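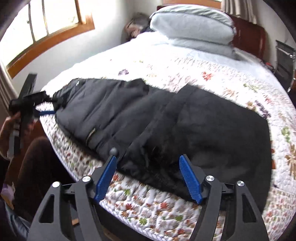 The bus to Dulolness left at 8 and it was the only one on a Sunday. I had packed the night before and unpacked again, and by six in the morning I was packing for the third time.

My aunt had told me on the phone to bring warm things. She said the house had one good heater and it belonged to the cat. She had lived out there since before I was born, in the last house on the Tedton road, and she had never asked me to come until now. She didn't say why. She said the sheep were fine and the roof was fine, and then she said there was a bus.

I wrote a list on the back of a gas bill. Coat. Two sweaters. Boots. The good flashlight. Her pills from the pharmacy on Gill Street, which she couldn't get mailed. A bag of the hard candies my mother used to send her. I put a line through each thing as it went in, and when I got to the bottom I had forgotten whether I meant the lines to mean packed or not needed.

The suitcase was my mother's old Rolter, with one wheel that turned the wrong way. It held less than I remembered.

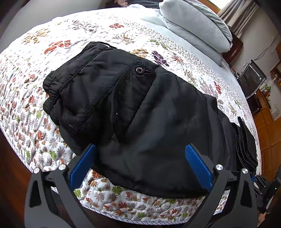
I decided I could do with one pair of pants for the trip and one for the house. If I stayed longer than a week I could wash them in the sink. I had done that before, the winter I worked at the cannery, and they had dried stiff as boards over the stove.

At seven I called her. It rang a long time.

"You're up," she said.

"I'm leaving soon. Do you need anything else?"

She thought about it. I could hear the radio going in her kitchen, a man reading the tides.

"Batteries," she said. "The small ones."

"Is something wrong?"

"The clock stopped."

I said I'd find some. She said not to pay more than I had to, and hung up.

The store at the depot was open. The batteries were behind the counter with the cigarettes, and I bought two packs. The ticket was 30 dollars one way. The woman at the window asked if I wanted the return and I said I didn't know yet. She said it was 50 for both if I bought them together, and that the price would be the same tomorrow. I bought the one way.

The bus was number 449. It had a heater that worked on the left side, so all of us sat on the left, one behind another, like people in a canoe. I kept the suitcase between my knees so it wouldn't roll. We went past the cannery, which had a chain on the gate, and then past the fields where they grow beets, and after that there was mostly water on one side and rock on the other.

The last time I came this way was in June, for my grandfather's funeral. The windows had been open and my mother had held her hat in her lap. She pointed out the houses of people she had gone to school with. I had been too young to care, and now I looked for the houses and couldn't tell which ones they were.

My aunt was at the stop. She was smaller, and she was wearing a man's coat with the sleeves rolled. She took the suitcase from me and pulled it two steps until the bad wheel caught.

"This was hers," she said.

"Yes."

She picked it up by the handle and carried it. I asked her to let me take it and she shook her head.

"Did you get the batteries?" she said.

I told her they were in my pocket, and we started up the road.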